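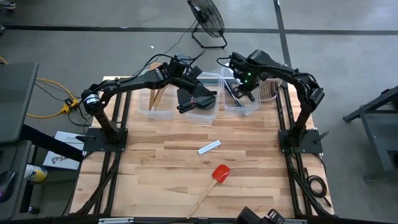
How many bins does a small kitchen need for its cooking tools?

Three is enough for most homes, if every bin has one job and stands where the cook can reach it.

Ngân Kiều learned this in her apartment in Wamdale, where one deep drawer held everything from ladles to birthday candles. Every October she emptied it, and by winter it was full again. Now she keeps clear plastic bins in a row at the back of the counter. Chopsticks and skewers go in one, dark nylon tools in another, and the last is for things she uses daily.

Long spatulas are the difficult ones - a tall handle can tip a light bin. Her neighbor Emmett Crenshaw lays his flat in a basket, with a cloth under them. Both of them wash the bins every 4 weeks.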